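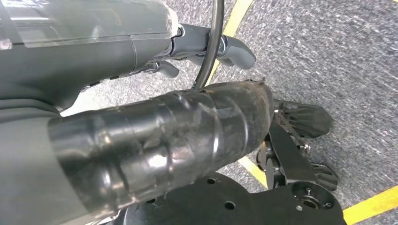

Fotis Karras asked under my last post why I don't just buy a finished gripper and save myself the evenings. A fair question, so I will try to answer it in a few posts.

First, the money. The ready ones I looked at cost more than all the rest of my arm together. And when a finger breaks, you wait for the part. My fingers I can take off with 2 screws.

Second, I learn from it. The ridges on the finger pads are my third try. The first pads were smooth and a pen turned in them every time. The second were too stiff. With these I did 68 pick-ups of the same pen last night and it fell 9 times - still too many, but last month I would be happy with that.

The tape on the arm link: yes, it is a lot of tape. I will make a proper cover when I stop opening the arm every second evening. Glykeria Margaritis offered to sew one and I said yes before she finished the sentence.

What I am working on now is the cable. When the wrist turns past a certain point, the cable pulls and the gripper closes a little by itself. I gave it around 20 mm more length yesterday. Better, but now it hangs in front of everything.

Spyros Chatzigeorgiou says to lead it along the link and fix it in two places only. I will try this in the workshop tomorrow evening and write how it went.

Fotis, if you still want to buy one after all this, I will not be offended. But please let me open it.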